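Subject: Re: [home-automation-chat] Are we there yet with the laundry?
From: Brendan Mac Carthaigh
To: home-automation-chat list

Hello all,

Sorry for the slow reply. We've had family staying, and the house has only just gone quiet again (and the washing has piled up to match, so your question landed at the right time!).

Phelan wrote:

> I keep being told that household robots are just about ready, and
> my sister in Dredska has more or less decided to wait for one
> before she replaces her old dryer. Her reasoning is that if a
> machine is going to fold the stuff anyway she may as well hold off
> and buy the whole lot together. I said I'd ask here. Can any of
> them do a proper basket of clothes yet, start to finish? I don't
> mean socks in a showroom. And if the answer is no, what's the
> holdup? My dishwasher has been doing its job without complaint
> since before my kids were born.

Tell your sister to buy the dryer, Phelan. I say that as someone who has been cheering for this stuff for years and has bored most of this list with it at one time or another.

The dishwasher is a good place to start, though, because it gets to cheat. You do the hard part when you load it. Every plate goes in a slot, the door shuts, and from then on it's hot water and a timer. A folding machine has no slots. It gets a heap of cloth, and the heap is a different shape every time you drop it, and the first job is working out which bit of the heap is a sleeve.

I've been following the people who teach two-fingered grippers by having a person hold them and do the chore, over and over, so the software has something to learn from. I think it's the most sensible approach going, mainly because it happens in real bedrooms, with the kids' books and the odds and ends all left where they live.

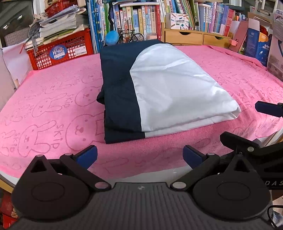 Try it yourself some evening. Take a thumb and one finger on each hand, tuck the rest away, and fold something slippery on top of a fluffy blanket. I did this at the kitchen table with my good rain jacket and it took me 3 goes to get something I'd put in a drawer. The blanket wants to come up with the jacket, the lining slides off the shell, and whenever you let go to get a better hold the corner you were so pleased with opens up again. I hadn't noticed how much I use the flat of my hand. I smooth and pat and press all the way through, and a pair of fingertips doesn't have much to pat with.

Then there's inside and outside. A garment with a pale lining and a dark shell looks like two different things depending on how it landed, and a person sorts that out without thinking, mostly by feel.

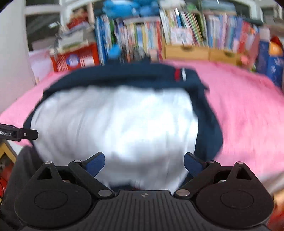
Skarmont had a demo going at the trade show in March, and I stood there far too long with a cold coffee watching it do tea towels. It was lovely to watch! Square towels, one size, one colour, on a hard grey table, and it went through 50 of them at a steady pace. I asked the young fellow on the stand whether it would have a go at my cardigan and he laughed, very kindly, and said maybe next year. Skanik were across the aisle with a shop-floor version for hospital linen, and that one I'd believe in today. Same sheet, same table, all day long. If I ran a commercial laundry I'd be asking them for a price.

So my answer for the list would be yes for flat things in a tidy shop – and no for the basket at the end of your bed. I'd love to be wrong on the second one. I'm not a patient man about ironing, and my wife will confirm it.

Does anyone have one of the smaller arms at home and feel like trying a T-shirt? I'd be glad to hear how it went, failures included. And Phelan, if your sister wants to talk dryers, I've just been through all that with ours and have opinions about lint filters. She can write to me off list.

Cheers for now,
Brendan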